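Notebook, Sterkley desk, 7/13/26

Picked the gold and inflation tracker back up this morning, having let it sit since May, and I'm glad I did, even if it took two cups of coffee to remember what I'd been up to. The old version compared the weekly gold close with the Okico price basket using no lag at all. This time I let the lag run from zero out to 40 weeks, one step at a time, and refitted the whole thing on all 3951 rows (slow, but it got there while I ate lunch).

The fit is kindest at 6 weeks. Past that it sags, then there's a funny little hump at the far end that I don't trust one bit. I'd love to believe gold is sniffing out inflation ahead of everybody else, but the hump could just as easily be the basket getting reweighted.

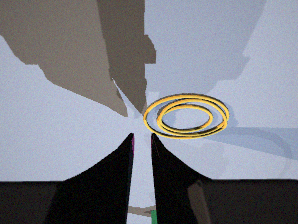 Soriano wrote back that the reweighting is the likelier story, and that I should drop the 133 rows on either side of the changeover before getting excited. Fair enough! They also asked whether I'd taken out the dollar. I had not, and I'm a bit embarrassed, as it was in my own to-do list from the spring.

So, reran without those rows. The hump shrinks a good deal, and the short lag holds up nicely. Dollar adjustment is next, using the Hullton index if the file will ever open (it keeps reading the dates as text, same as last time, and I never wrote down how I fixed it).
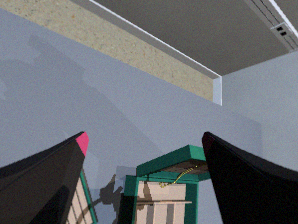 Simulated view, green-framed cabinet between the two fingers.

Still to do: dollar-adjusted run, fix the Hullton dates and write down how, send Soriano the new lag table.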